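FOR RELEASE IN MARCH – use any time after 9 a.m.

# Pototis opens orders for Getel 2, a two-arm carton handling cell you can run before you buy the arms

Pototis today opened orders for Getel 2, the second version of its simulated work cell for carton handling. Two arms, two grippers, a table, a set of cartons, the room they stand in. All in software. Buyers get the cell, the cartons, the controller hookup and a year of updates. Shipping now to anyone on the old version, new customers from the end of the month.

Short version for people on deadline: if you plan to put a pair of arms on a packing bench and you want to know whether they will reach, whether they will bump each other, and what happens when a carton sits crooked, Getel 2 is for that. Runs on one workstation. No cloud account.

## What is new

Version one had a single arm and plain gray blocks. Customers were polite about the blocks for a while and then they were not. So:

- Two arms in one cell, each with its own gripper, driven together or one at a time
- Cartons with printing on them – labels, stripes, barcode-style patches – and some faces left plain, the way a real box has a plain side
- Small blocks for quick pick tests
- A gridded mat on the table for lining things up by eye
- Fixed and movable viewpoints, as many as your machine can stand
- A replay tool, so a run that went wrong can be stepped through backwards
- Shadows that move with the lights. This was the most asked for item on the list and also the one that took longest

The carton library ships with 183 carton types. Version one had 13. All of them can be resized, and the printing scales or stays put, your choice. You can also load your own artwork. Flat image files only for now, folded dielines are on the list for a later update.

## Why two arms

Most of the benches our customers run have people working with both hands. One hand steadies, one hand moves. A single arm can push a box around but a long carton wants to swing when you grip it off center. Two arms fix some of that and bring thier own trouble: they share space, they get in each other's way, and the code that looked fine for one arm falls over with the second one plugged in.

Getel 2 lets a team find that out at a desk. The collision checker runs all the time, and it can be set to stop the run, log it and keep going, or just color the log line red. Every arm joint reports position and load. Every gripper reports opening and contact.

Also in the box: a clutter setting. Turn it up and the cell moves things off their marks, turns cartons at odd angles, parks one partly behind another so the camera loses some of the label. Turn it all the way down and you get a clean table with one carton dead center, good for demos and not much else.

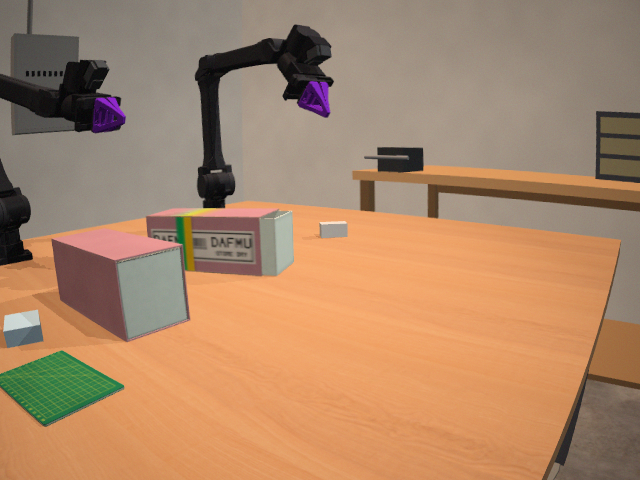
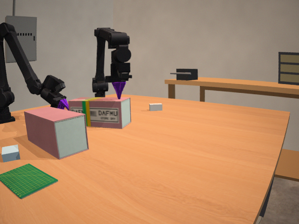
*Mwajuma Ondieki*

Same cell in both stills, rendered in Getel 2, with the DAFMU carton toward the back and the plainer pink carton nearer. Purple is the stock gripper color. It can be changed, lots of people ask. We picked purple because it stands out from cartons in most of the library and from the wood tabletop, which makes it easier to see what the fingers are doing on a small monitor.

The DAFMU carton is one of the harder ones in the library and worth a few words. Long and low, stripes wrapping over it, lettering that repeats along the side with "STORE DRY" in smaller type. A reader that looks for one clean word can latch on to half a word instead. We left it like that on purpose. If your label reading step gets past it with a second box parked in front, you are in decent shape for the rest.

## Early users

Trarari, a contract packing firm, ran a pre-release build over the winter. Their team had a bench layout they were happy with on paper. They ran 501 carton transfers in Getel 2 with the clutter setting on high, then moved the second arm's base and ran the same set again. The layout they ended up ordering is the second one.

"We had the arms too close. Looked great in the drawing," said the line planner at Trarari. "First afternoon with it we watched the elbows fight over the same bit of air. Would of been an expensive thing to learn with bolts in the floor."

Trarari also asked for a plainer log format and got it. The old one is still there under settings for anyone with scripts that depend on it.

Their other big request was a longer table. Done. Table length, width, height and edge shape are all editable now, and furniture in the background can be moved, swapped or switched off. Some customers want the room busy so that their vision code has something to be confused by. Others want bare walls. Both fine.

## Kimaro gripper add-on

Out alongside Getel 2, and sold seperately: Kimaro, a gripper editor. Start from the stock shape, change the finger length, taper, facets and pad, then drop it onto either arm. The two arms can carry different grippers. Narrow fingers on one side for getting between boxes, wide ones on the other for pressing down, if that is how your bench works.

Kimaro writes out standard mesh files so a shop can print or machine what you drew. What it does not do is tell you if the part will last. No wear model, no heat, no fatigue. We get asked this at every demo so putting it in the release.

## What it needs, what it won't do

One desktop workstation with a current graphics card. A laptop will open it and run the small scenes, slowly. Linux first, Windows build trails it by a few weeks each update.

Works with the arm controllers already on the Pototis supported list. If yours is missing, send us the manual and a log file and we will say yes or no within two weeks.

Known limits, as of this release:

- Cartons are rigid. They do not crush or bulge. Soft-sided boxes are in testing, no date
- No tape, no strapping, no shrink wrap
- No liquids and nothing that pours
- Friction values are set per material and you should check them against your own boxes. The defaults are sensible, they are still defaults
- More than two arms will load but is not supported. Please don't call us about four

A run that passes in Getel 2 still needs a slow first pass on real hardware, with a hand near the stop button. That is in the manual in large type.

## Price and how to get it

Getel 2 is sold per seat, per year, with a floating license for teams. Kimaro is a one time purchase per site. Owners of version one move up at no charge for the rest of their current term. Schools and training shops get the full cell, same features, at the training rate – write from a school address and we will send the form.

Price sheets go out by email on request. We stopped putting them on the site after three resellers copied an old one and left it up.

A trial build is available. It has the two arms, the stock grippers and a small set of cartons including the DAFMU one. It stops after thirty days and does not export logs. Everything else works.

## Demos

Live demos run all through March, morning and late afternoon slots, over a video link. Bring a carton drawing if you have one and we will load it while you watch. Bring two if they are different sizes. Demos last half an hour and tend to run over.

In-person visits to the Pototis workshop by arrangement. The workshop bench is smaller than the one in the software so don't plan on measuring anything.

## Notes for editors

- Product name is Getel 2, with a space. Not "Getel II", not "Getel2"
- Kimaro is a separate product, please don't call it a feature
- Both stills in this release are straight renders from the software and may be reprinted with credit to Pototis
- Larger files on request, also a short clip with no sound
- Interviews: same day if you ask before noon

## About Pototis

Pototis makes simulation software for small packing and handling lines. The company sells to contract packers, machine builders and training shops, and supports its products from the same office where they are written.

Press contact: Mwajuma Ondieki, Pototis press desk. Email is faster than phone this week, we are all on demos.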